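Progress report to Sandico, 2024-10-01
Wedding archive, Cunel

Scanning of the wedding negatives is on schedule. We have done 3,748 frames, covering 25 weddings, most of them held at the Myklebust hall. Captions are slower. Families have named guests for six weddings so far.

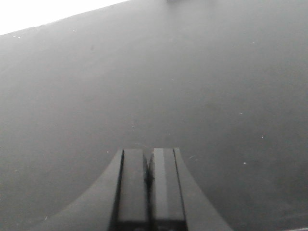 Līga Pärn asks that no couple's pictures go online until both families have agreed in writing. We have followed this from August onwards, and five families have signed.

Folke Ljungberg has finished the list of bands and caterers. Two of the albums came without dates and he is checking them against the parish register.

Spending is within budget, apart from postage. Returning the albums by tracked parcel cost more than we had allowed for,
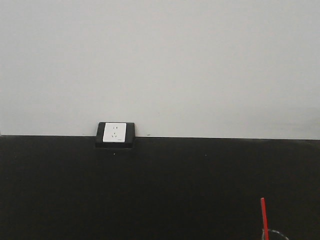 and we would like to move the unspent travel money across to cover it. Concetta Orlandini has the receipts and will send copies with the next claim.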